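Lill Street Housing Counseling
Progress report to the Plindutton Fund
Foreclosure prevention and home sale counseling, second reporting period
24 October 2019

Prepared by Liis Grīnberga, program lead
Figures checked by Tarmo Pētersons, who would like it known that he checked them twice

1. Where we are

You asked in your last letter for a shorter report with fewer adjectives. We have done what we could about the adjectives.

The grant pays for free counseling to homeowners in the Greltov and Zarkar neighborhoods who have fallen behind on their mortgages, or can see themselves falling behind from where they stand. The target for the full grant term is 200 households taken through a complete intake, meaning a budget, a look at the loan papers, a letter to the servicer and a written plan. We are a little past halfway to that number and expect to reach it on time, provided the phones keep ringing and the copier lives.

The pace picked up after June, when the county changed the wording on the first notice it mails out. The old one had our phone number at the bottom of page three, under the paragraph about certified checks. The new one has it on page one. We had been asking for this since before the grant began, and had prepared a fairly long memo on the subject which in the end was not needed.

2. Outcomes

Most of the households who finished intake are still working something out with their servicer. That is slow. A loan modification application that goes in complete will come back marked incomplete, generally because a bank statement has aged past its limit while sitting in the servicer's own inbox. We now send every package with a cover sheet listing each page and its date. It has cut down on the missing pages. It hasn't done much for the aging.

So far 19 households have a signed permanent modification. A smaller group has caught up through a repayment plan, and a few sold at a price that cleared the loan and left them something to move with. One couple in Zarkar got a modification that extends their loan to 2042, at which point the husband will be 91. He told us he plans to be there for the last payment and to bring a cake.

Short sales remain the option people ask about last and need explained most. Our counselors do not recommend a sale or steer anyone to an agent. We go over what the lender has to approve, what happens to the second loan if there is one, and what to ask about any remaining balance before signing. Then we hand over the county's list of licensed agents and tell the client to interview more than one. Several clients arrived having already signed with a company that advertised on a telephone pole. We were able to get two of them released from those agreements. The third is with the legal aid clinic.
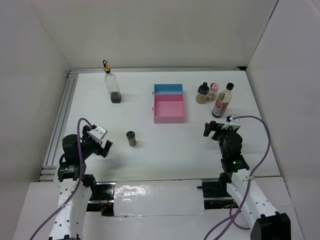

The clinic has been good to us in general. They take our referrals the same week, and they have stopped sending back the ones with coffee on them. In the coming period we would like to put the arrangement in writing, so that it survives somebody changing jobs.

3. Outreach

We held evening sessions at the Greltov library and in the church basement on Zarkar Avenue. The library sessions drew better, which we put down to parking. The basement sessions drew fewer people but they stayed longer and brought more paper. One woman came with a grocery bag of unopened mail going back to the winter, and Liis opened it with her at the folding table, envelope by envelope. There were two deadlines in there that had not passed yet.

The best attended evening had 40 people in a room meant for considerably fewer. We ran out of handouts and then chairs. Turnout the following month was poor - it was the night of the high school playoff, and we have now bought a calendar that shows such things.

The postcard mailing was less of a success. The printer set our office hours as 9 a.m. to 5 a.m. A reprint was done at no charge. We did get one voicemail at 3:15 in the morning, from a man who turned out to be quite eligible.

4. Staffing

The second counselor position was filled in the summer after two rounds of interviews. Our new counselor came from loan servicing and spent her first week explaining to the rest of us what had been happening on the other end of the fax line. She completed the certification exam and now carries a full caseload. The part-time intake position is still open. The wage we can offer is a dollar or so under what the grocery distribution center pays, and the distribution center does not require you to talk to people about their second mortgages. We would like to discuss moving a portion of the unspent travel line into this position.

5. Spending

Spending is close to plan, with three departures.

Travel is under budget. Clients would sooner come to us than have a stranger's car in the driveway, and the regional conference we had planned for was canceled.

Printing and postage is over, even with the free reprint. Servicers who accept documents by upload also, it seems, like to have them by mail.

Equipment is over by the price of one scanner. The old one had begun to feed two pages as one, which in this line of work is how people lose houses. Tarmo has attached the invoice along with a note of his own, and you are free to read both.

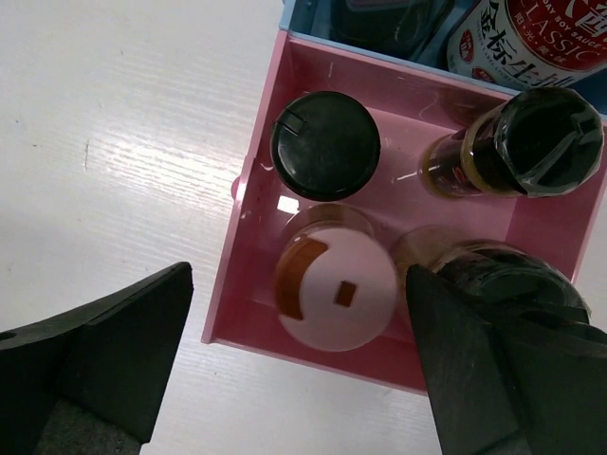 Condiment bottles in a pink storage box.

No change to the total award is requested.

6. Problems

The client database remains what it was. It will not let a household have two loans with the same servicer, so each of those has to be entered as a second household, and then subtracted by hand before we report to you. The numbers above have been subtracted. The vendor says a fix will be in the next release, and has said so about each release we've had.

Some clients drop out between the first appointment and the second. We called a number of them to ask why. A few had moved and a few had worked it out with family. Others had been told by a brother-in-law that talking to a counselor goes on your credit report. It does not, and a line saying so is now at the top of the appointment card in fairly large type.

We also underestimated how much time property taxes would take. Several clients in Greltov own their homes outright and are behind only with the county, and strictly speaking they fall outside the wording of the grant. We saw them anyway, on hours paid from our general fund. If the Fund is willing to widen the wording to include tax foreclosure, we would be glad to send a paragraph for your review. It is already written.

7. Next period

Evening sessions continue at the library, with one added in early spring ahead of the tax sale list. We will try a Spanish-language session with the clinic's interpreter. The referral agreement with the clinic should be signed. Follow-up calls to everyone with a modification will begin at the six-month mark, to see whether the new payment is holding up against car repairs and the rest of life.

You had also asked whether we could include client quotes. We asked four clients. Two said no, one said he'd think about it, and the last gave us a very warm statement consisting mainly of remarks about her bank, which Tarmo feels should not be sent through the mail.

Attachments: budget to actual, scanner invoice, sample cover sheet, corrected postcard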